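February, still dark at 7

Woke up before the alarm again and lay there listening to the radiator tick. Elsa called while I was making oatmeal to tell me the ferry to Skallov is canceled until the wind drops, so there goes our weekend of painting her mother's kitchen. I was sorry for maybe a minute — then I realized I had two whole free days and nearly danced into the stove!

So I finally got to the sourdough. I've been feeding that starter for weeks and it smells like green apples now, which the book says is right (the book is usually right, annoyingly). I used 700 grams of flour and way too much water, and the dough stuck to everything I own, including the phone when Teodor rang about the chairs. He wants 326 for the set and he won't budge. I said I'd think about it. I have thought about it, and I want the chairs.

While the dough was rising I sat down with the laptop and cleaned out my inbox, three years of stuff, and answered a handful of old letters. 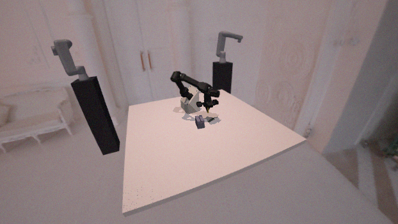
Picture: computer rendering, via Folum

Then a walk down to the harbor in my big coat. Hardly anyone out, gulls screaming, and the bakery had already sold its last cardamom bun, so I bought a plain roll and ate it on the way home with my gloves on.

The loaf came out of the oven at eight, flat as a hat but with a gorgeous crust. I ate a third of it with butter, standing up. Have to call Teodor tomorrow before somebody else takes those chairs.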